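Progress report to the Aerts Fund, July
Computer repair and reuse at the Fosilari workshop

Dear all at the fund,

It has been a busy and rather cheerful stretch here, and I am glad to be writing with mostly good news. Your grant of £3,000 has carried us through the move into the back room at Loren Street, and we have spent £2,944 of it, chiefly on tools, spare drives and a decent set of shelves (the old ones had been leaning for years!).

We have now taken in 57 donated machines. Most are ordinary office computers, but there are several of the bigger desktop workstations too, and these have been a real pleasure to open up. They are heavy old things, and we have learnt to lay them down on their side before doing anything else, so that the whole board can be reached in comfort. 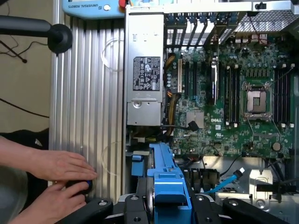

One of the workstations opened up, with its processor socket empty.

Processors remain our main headache. Trulent have kindly offered us a box of used ones, and I hope to collect it before the month is out, though matching each to the right board will take patience and a good many cups of tea.

We also ran 2 evening classes on basic repair, both full, and people have been asking when the next will be. I would like to use what is left of the grant on screwdriver sets for those.

With warm thanks,
Muthu Rao
Workshop lead, Fosilari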